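# Two weeks with the ribbed pads (and a few other things I changed my mind about)

I've been putting this post off because I kept swapping parts and every swap made the previous draft wrong. So this is a snapshot. If you've followed along since the spring you know I've been collecting grasping demos with a hand-held gripper: you hold it, you squeeze, the camera on top records what the fingers do, and later a policy tries to copy you on a real arm. I love this way of working. No teleop lag, no clearing a whole afternoon to get the arm warmed up and behaving. You pick the thing up and go wherever the objects are.

What I wanted to sort out this time was the fingers. I had two sets to compare, plus a camera question that had been nagging me for months.

## The two sets

The first set is the flat one. Smooth silicone faces, printed carriers, nothing clever. I've used these for most of a year and they are fine on boxes, fine on blocks, and a bit heartbreaking on anything round. You close on a bottle, it feels solid in your hand, you lift, and the thing slowly starts to rotate. Your wrist corrects for it without asking you, and now you have a demo full of tiny corrections that the policy will learn as if they were part of the job.

The second set has magenta pads with fine parallel ribs, and a stiff dark gray plate behind each pad. The design came from Thodoris Spanos, who posted his files in December and has been very patient with my questions. I'm running his brackets in plain white because that's the spool I had loaded. The color of the pads is his choice and I've grown fond of it – it's very easy to pick the fingertips out when I'm scrubbing through footage late at night.

Fitting them took me an evening. The screw holes on my first print came out tight and I cracked one bracket by being stubborn. Ream them first, please. I also had one pad on a hair crooked, and I only noticed when I closed the fingers on a sheet of paper and it pulled sideways.

## How I tested

Nothing scientific! I did 50 pick-and-place episodes with each set, same objects, same desk, and I tried to keep my pace the same. Then I did a smaller batch where I deliberately grabbed things badly, off center or too high, because that's what the arm is going to do to me anyway.

With the flat pads I threw out 14 episodes for slipping or visible twisting. Well, let me be fair, a few of those were me being tired. With the ribbed pads I threw out three. I really didn't expect a gap like that from a change in texture, and I went back and watched the discarded ones again to make sure I wasn't being kinder to the new toy. I wasn't, as far as I can tell.

The thing I enjoyed most was how the ribs changed my own hands. I squeezed less. With the smooth set I'd been clamping down on everything out of habit, and a plastic water bottle does not forgive that: it buckles, the label wrinkles, and the grip width you record has very little to do with the size of the bottle. With the ribs I could close until I felt contact, add a touch more, and lift. The width traces came out so much cleaner. I plotted them on top of each other and made a happy noise in an otherwise quiet room.

Where the ribs lose: thin flat stuff. A coaster lying on a desk is miserable with either set, but the flat pads at least let me catch the rim. The ribs want to ride over it. I may try a version with a smooth strip along the tip and ribs further back.

## Camera

My other question was whether to stick with the wide fisheye or go back to a normal lens. I borrowed a Truvura module with a narrower view for a few days and the picture is lovely, crisp right into the corners, no black ring. I wanted to like it so much. But as soon as I leaned in for a grasp, I lost everything except the object and the fingertips, and my tracking would wander off. The fisheye gives up sharpness at the edges and in return I keep the shelves and the walls in view the whole way down. For tracking, that clutter is gold.

I'm also running the fisheye at a lower exposure than before. The undercabinet-style light strips people put in desk alcoves used to blow out a whole band of the picture. 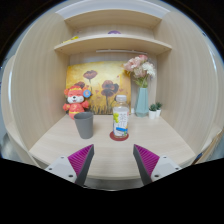

### Desk objects

I keep coming back to the gray cup and the water bottle because between them they cover most of what I care about. The cup is tapered and open at the top, so you can go around the outside or pinch the rim, and I recorded both. Around the outside, the ribs were great. On the rim I saw no difference between the sets, and I'd happily use either.

The bottle on its coaster is the better test. You have to lift straight up, and then, if you're feeling brave, set it back down on that dark red circle. I like placing as a task far more than picking. Everybody shows you the pick.

I left the figurine, the poppy painting and the flowers in their vase where they were. I used to clear the background before recording and I've stopped. The real arm won't get a clean desk, and the tracker is happier with something to look at.

### Where that leaves me

The ribbed pads are staying on. I've got the flat set in a drawer with its screws taped to the brackets, ready for the next round of cards and coasters. The fisheye stays too, and the Truvura goes back this week with a thank-you note.

Next up is the controller. I've been running grip width at 50 Hz and I want to see if going higher makes any difference on the arm side, or if I'm just filling up a disk. I have 36 bottle episodes set aside for that and would like plenty more before I say anything out loud.

If you've tried softer ribs, or a different spacing, please leave a comment with what you picked up and how it went. Failed prints welcome – I have a box of my own.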